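TV > Opinion > Reality and competition

News Reviews Opinion Schedules Newsletter

Competition shows should stop telling us what we just watched
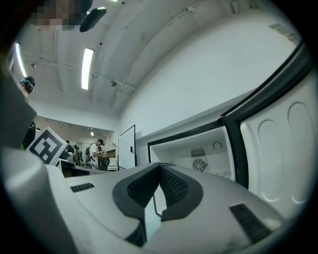

I watched the whole second season of Kirkgate over a month in January, and I kept a stopwatch next to me for most of it. Kirkgate is the repair competition made by Ovard and carried on Puler, where contestants get a broken household item and an afternoon to bring it back to life. I like it very much. It asks little of the eye: a bright room to work in, an appliance standing open, someone deciding what to try first. What I don't like is that an hour-long slot holds a lot less than an hour of show. Take away the commercials and you have a reasonable amount left. Then take away the part where the narrator repeats what happened before the commercials, and the part where he tells you what will happen after them, and you lose 15 minutes more.

Fifteen minutes is a whole repair. In the fourth episode, Štěpánka Vávra took apart a bread machine with a seized drive and rebuilt the bearing from parts she found in a drawer. It was the best work anyone did all season. We saw the drawer, we saw her face, and we saw the finished machine turning. The work itself went by in a few quick cuts with music over them. In that same episode we were shown the opening argument between two other contestants three separate times, once when it happened and twice as a reminder.

The usual defense is that people come in late. Someone turns on the set at twenty past, and the recap catches them up. That was fair when I was a kid and you watched what was on. I don't think it holds now. Puler puts every episode on its app the same night, and anyone who missed the first part can go back to it. The people watching on the app get the worst of it, too. They often have no commercials, or very short ones, so the narrator says "coming up," shows a clip, and then the show goes straight to a summary of the scene that ended a few seconds ago. You see a thing happen, hear that it is about to happen, hear that it has happened, and then see the next thing start.

The second defense is money, and it is a better one. Footage costs a lot to shoot and very little to repeat. I asked Harish Salian about this. He edited daytime competition shows for years before he moved to documentaries, and he was patient with me. He told me the recaps are often planned before a single scene is filmed. The network orders a certain running time, the budget covers less than that, and everyone understands where the difference will come from. He also said that the worst week of his career was one where he had to make a full episode out of a challenge that ended early, and that he would not tell me which show it was.

I believe him, and I still think it is a bad bargain. If the budget pays for 35 minutes of program, then sell us 35 minutes. The slot is only a fixed size on the old channel schedule. On the app an episode can be as long as it wants, and plenty of dramas now run to odd lengths without anyone writing in to complain. There is no reason a repair show or a baking show can't do the same. Cut one version for the channel, if the channel insists, and put a clean one online.

Some producers have tried it. Schnyder, the long-running antiques contest, put up a set of its older episodes with the recaps taken out. The show has 341 episodes and only a handful got this treatment, so I can't say much about how it would work as a general practice. The ones I watched were better in ways I hadn't expected. The pace was calmer. I had assumed that removing material would make it feel rushed, but the rushed feeling had been coming from the narrator all along. With him mostly quiet, there was room for an appraiser to turn a plate over and think about it.

I should be fair to narrators. A good one is useful. On Kirkgate he explains what a capacitor does, and he does it clearly, and I have remembered it. I would gladly hear more of that. The trouble is that he spends most of his lines on who is nervous and who is running out of time, which I can see for myself, and very few on why a contestant picked one fix over another. Those choices are what the judges score. In the semifinal one man was marked down for replacing a part that could have been cleaned, and I had no idea that this was a question until the score came up.

There is also the matter of what the recap does to the outcome. Anyone who has watched a few seasons can read these previews like a weather map. If a contestant is shown crying in the "coming up" clip, she is safe, because the clip is there to worry you. If a contestant gets a long reminder about his home life, he is leaving. I called nearly every elimination this season before the halfway point, and I am not especially sharp about these things.

A friend of mine objects to all this. She irons during Kirkgate and looks up maybe half the time, and the repeats suit her fine. I take the point. Plenty of people watch that way and they shouldn't be ignored. But she has the channel version, and she can keep it. I am asking for the other one to exist.

Puler has ordered a third season, and the casting call says it will run longer than this one. I would be happy with the same number of episodes and less filler in each. Show me the bearing being rebuilt. I'll remember the argument.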